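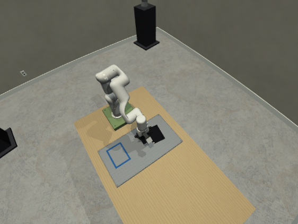
I built my first arm bench backward. I bought the wood, cut the wood, bolted down the arm, and then found out the gripper couldn't reach the far corner of the plate I'd been so proud of drilling. So in this chapter we're doing it the other way around, and the whole bench gets built on the computer first. Our job for the next several sections is a plain one: pick up a small block and put it down inside a square. The start is over at the black pad, where the white cube lies at the corner closest to the fingers, and the finish is the blue outline at the other end of the plate. If you can get an arm to do that every time you ask, you can get it to do an awful lot of other things, and I promise it's more fun than it sounds!

Chapter 3
Giver, Part One: Setting Up the Bench

What you'll need: the model files from Chapter 2, a computer that doesn't mind getting warm, a tape measure, a notebook. No wood yet.

Giver is the name Usha Rai gave this project back when we both had keys to the Nirville workshop, a shared space with one good drill press and a long waiting list for it. Her idea was an arm that could hand you small parts while you soldered. We never got all the way there the first summer (more on that in Chapter 7), but the bench we drew up for it has been copied by plenty of people since, and it's the one I still use.

3.1 Start with the table

Measure the table you really have. Mine is 1508 millimeters along the long side, and I typed in 1500 for weeks because it looked tidier, which made every reach test a tiny bit wrong. Type in the ugly number. Then do the same for the height and the width, and write all of it in the notebook before you touch the mouse. 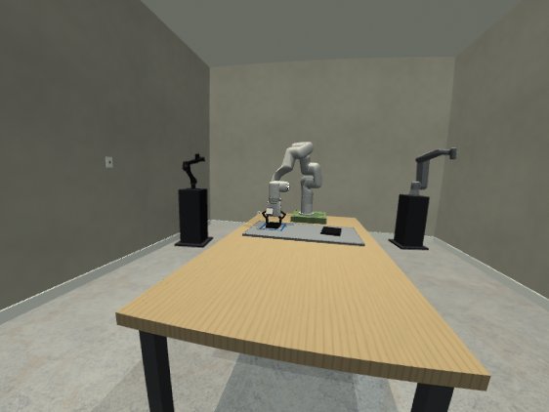
Where should the arm go? People love to put it dead center, and I understand why, but think about where you'll be standing and where your elbows will be. I like it well down toward one end, so there's a long run of tabletop left over for a laptop and a soldering mat and lunch. You can see how much wood that leaves on the near side, with the arm on its green block behind the gray board and all the work happening in front of it. The fingers have a small black block between them inside the blue outline there, and the flat black piece is way over on the right of the board. That gap is what we care about. Put the two spots close together and your program will look better than it is, since a sloppy path hardly has room to show itself.

The other two arms, on the tall black pedestals, are along for Chapter 9. Leave them in the model if your computer can stand it. If things get jerky, turn them off in the Silta scene list and turn them back on later.

3.2 The first hover

Before grabbing anything, we just hover. Pick a spot over the outline, a little above the surface, fingers pointing down, and save that as your first pose. Call it something you'll recognize in September. Mine is called "hover_blue" and I have never once regretted a boring name.
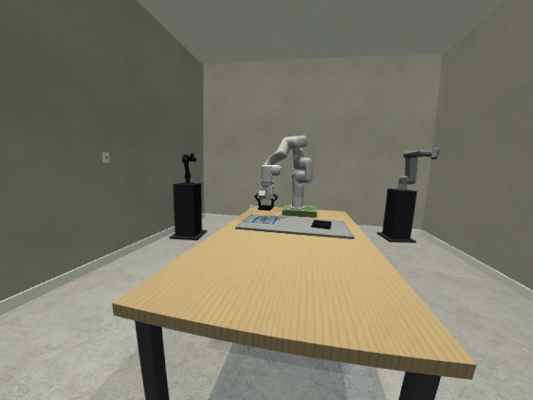
Figure 3.3. Gripper pointing down over the left part of the mat, fingers slightly apart. The black square is on the right.

Now save a second pose over the black square, and run from one to the other and back. Slowly! My log from the first decent evening of this, 28th March, shows 2673 lines, and most of them are me nudging one joint and changing my mind. Yours can be shorter.

3.3 Going down 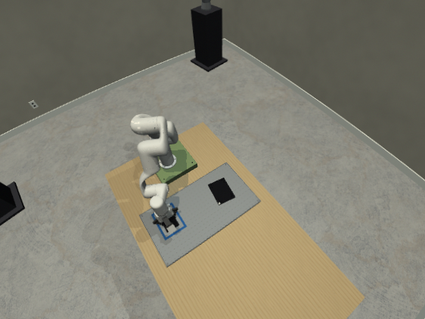
Lowering is where beginners (me very much included) get nervous, and it's the best reason I know for practicing on a screen. Crash a gripper in the model and you press reset. Crash it on the bench and you're ordering fingers from Shetty, the parts shop we all used, at around 95 dollars a set. Come down in two moves, a quick one to the hover and a slow one the rest of the way, and keep the gripper straight up and down for the second. Look at how low it gets over the blue square, with the black fingers inside the lines and the shadow falling close by. I use that shadow all the time as a rough height check. As the fingers drop, the gap between them and their shadow closes, and your eye picks that up faster than it reads a number in a corner of the window.

Try it now, before reading on. Lower, stop, raise, stop. Then change the slow speed to half of what you had and do it again, and write both speeds down next to your table measurements, because section 3.4 asks for them.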